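Pesquisar no site Buscar O que você procura?

Fita no chão, por favor

Vou escrever depressa porque tenho que devolver a chave da sala às seis e ainda nem almocei. Mas quero deixar isso registrado antes que a raiva passe. Raiva boa, dessas que organizam.

O assunto é fita adesiva. Fita amarela, laranja, aquela cor que fica entre as duas e que cada loja chama de um nome. Colada no chão, no carpete. Sou a favor. Sou tão a favor que já briguei por causa disso duas vezes este ano, e olha que hoje é 2 de março de 2025.

Contexto rápido. A Purari, onde trabalho, divide um andar com a Alow e com mais um pessoal que entra e sai. Carpete cinza-azulado em tudo, parede a parede, daqueles que engolem parafuso. Quando mudamos para cá não tinha marca nenhuma. Era bonito, admito. Parecia foto de catálogo. E era um inferno: caixa no caminho, carrinho parado na frente do quadro de luz, cadeira migrando de um lado para o outro feito gado. Cada um achava que o seu canto ia até onde a vista alcançava.

Aí a Wanpen Saengthong apareceu numa terça com dois rolos de fita debaixo do braço e, sem reunião, sem e-mail, colou. Linha aqui, linha ali, um canto, uma passagem. Quarenta minutos de joelho no chão. Na quarta de manhã o andar funcionava.

Funcionava mesmo. A gente entrava e sabia onde por o pé.

Minha tese, se é que isso merece o nome: marca no chão é a forma mais educada de regra que existe num lugar de trabalho. Não grita. Não tem ponto de exclamação, ao contrário do cartaz da pia. Um cartaz fala com você como se você já tivesse feito a coisa errada. A fita só diz até onde vai. E quem passa por cima sabe que passou.

Wichai Rungrueang, da Alow, discorda. Discorda bastante. Acha feio, acha infantil, disse que lembra quadra de escola e que cliente repara. Cliente repara, sim. Cliente repara também quando tropeça num estojo aberto, e isso eu vi acontecer em pleno corredor, com o café dele na mão e tudo. O argumento da feiura me cansa. Chão de trabalho não é sala de visita.
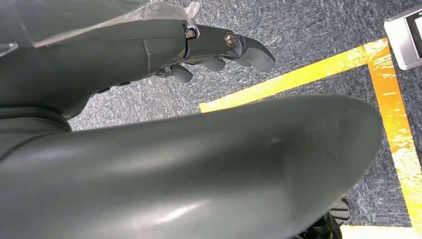

O outro argumento dele é melhor, vou ser justo. Fita em carpete não dura. Levanta na ponta, junta pelo, pega roda de cadeira, e em poucos meses vira uma coisa triste, meio solta, que ninguém respeita. Verdade. Fita velha é pior do que fita nenhuma, porque ensina todo mundo a ignorar fita. Só que a resposta pra isso é trocar. Custa pouco. Um rolo novo, um estilete, uma tarde. A gente troca filtro, troca toner, troca lâmpada, e na hora da fita vira tudo filósofo.

Dicas, já que me pediram no outro texto e eu esqueci de responder:

Aspirar antes. Aspirar de verdade, duas passadas, senão a cola gruda na poeira e não no carpete.

Não esticar. Fita esticada encolhe depois e a ponta sobe. Desenrola, encosta, aperta com o pé.

Própria pra carpete. A de pintura não serve, a de embalagem muito menos. Comprei uma da Plikance que aguentou bem, comprei outra sem marca que saiu inteira numa manhã.

Cor viva. O bege discreto que o Wichai sugeriu é o mesmo que nada.

E tirar devagar, quase paralelo ao chão. Quem puxa pra cima leva fio do carpete junto e aí quem paga é o condomínio, e adivinha pra quem o condomínio manda a conta.

Agora, o plástico. Porque o plástico entra nessa história. Toda coisa nova chega embrulhada e fica semanas embrulhada. Filme transparente, amassado, que faz barulho quando liga o ar. "Deixa, protege." Protege do quê? Eu defendo plástico no transporte e em dia de obra, ponto. Fora disso é preguiça de decidir onde a coisa vai morar. O que não tem lugar fica embalado. E o que tem lugar marcado no chão, reparem, perde o plástico rápido. Uma coisa puxa a outra. Não tenho dados. Tenho olho.

A Manee Duangkaew, que cuida das contas da Purari, me perguntou quanto eu já tinha gasto com isso. Fui ver as notas: 811, somando os rolos, as lâminas e um rodo que não tem nada a ver mas entrou junto. Ela achou muito. Perguntei quanto custou a mesa de reunião que ninguem usa. Silêncio. Assinou.

Tem uma crítica que eu mesmo faço, e faço aqui pra ninguém dizer que sou cego. Excesso. Depois que a pessoa descobre a fita quer marcar tudo. Lugar da lixeira, lugar da planta, lugar do extintor, que já tem placa. O chão vira mapa de metrô e ninguém lê mais nada. Numa oficina que visitei, a Kaewsai, tinham tantas linhas que o rapaz precisou me explicar quais ainda valiam. Se precisa explicar, arranca. Poucas linhas, retas, e cada uma com um dono que saiba dizer pra que serve.

Regra minha: coisa que ficou no chão por mais de uma semana ou ganha contorno ou vai embora. Vale pra aparelho, pra caixa, pra mochila. Menos pra mochila do Somkiat Jaidee, que já desisti.

Em abril vem a renovação do andar e vão querer tirar tudo pra "avaliar de novo". Já ouvi a conversa no elevador. Pois bem, vou votar contra, vou levar rolo novo pra reunião e, se perder, colo à noite. Tenho 32 metros guardados no armário e joelho ainda bom.

Preciso ir, a chave.

Comentários (5)

Jaruwan Thammasiri
Concordo com quase tudo, menos a parte do pé. Apertar com rolinho de pintura seco fica muito melhor e não suja a fita.

Wichai Rungrueang
Bege não é "nada". E eu falei quadra de ginásio, não de escola. O resto eu respondo na reunião.

lu_m
alguém sabe se dá pra usar em carpete de placa? aqui a emenda fica bem no meio da passagem e a fita abre

Jaruwan Thammasiri
lu_m, corta a fita na emenda. Dois pedaços, um em cada placa. Aí se levantar um o outro fica.

Somkiat Jaidee
A mochila tem lugar sim. É onde ela está.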